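Stelarton Household Notes
29 July 2023

Wall baskets over a small work table: fixing, loading and cleaning

Several readers wrote in after the last issue to ask about hanging storage above a table that sits in an alcove or a boxed-in corner. The questions were mostly the same. Which basket, how high, and what to do about crumbs.

Two types are in common use. Open wire mesh is light and lets you see what is in it from any side. It suits packets, cloths and anything that needs air. Its weakness is small items, which drop through or tip sideways. Perforated sheet metal is heavier for the same size and has a flatter floor, so jars and tins stand upright. It also collects dust along the slots and needs a brush, where mesh can go under the tap.

Fixing depends on what is behind. On plasterboard, find the studs or use anchors rated for the load, and allow for the basket's own weight. On a metal rail, clips or hooks are enough for light goods. Check that the clips grip on both sides of the rail, then pull down on the front lip with one hand. If the basket rotates, add a second pair. A basket on a side wall gets bumped by elbows more than one on the back wall, so the heavier goods belong at the back.

Height is a matter of reach. Evdokia Andreadis, who set up the packing corner at Flomis, worked it out by sitting at the table and reaching forward with a full jar in hand. The floor of her basket ended up 20 centimetres higher than she had first marked it. She also left the basket empty for seven days and kept a list of what people put down on the table in that time. Only items that appeared on the list more than once were given a place on the wall – the rest went back to the cupboard.

Wallpaper behind a work table is a common worry. A busy print hides marks better than a plain one, and dark motifs on a pale ground are forgiving. Birds, branches and pine cones have been popular for small nooks. Wipe with a barely damp cloth, working upward from the bottom edge, and test a low corner first. Paper that is not sold as washable should be dusted only.
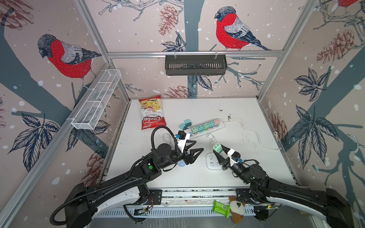
White tabletops are less forgiving. Scuffs and dark specks show at once, and snack food is a frequent source of crumbs. Sweep dry before wiping, or the crumbs turn to paste and settle into the scratches. A soft hand brush and a flat pan do the job. For scuffs, use a paste of baking soda and water on a cloth, light pressure, then rinse and dry. Scouring pads leave a dull patch that holds dirt and is more visible than the original mark.

Open bags of chips should be folded over, clipped and stood upright in a mesh basket. Left lying on the table they get pushed to a back corner and go stale.

Readers comparing the Meireles and Tromero rail clips should wait for the August issue. We have four of each on test under the same load, and the results so far are too close to report.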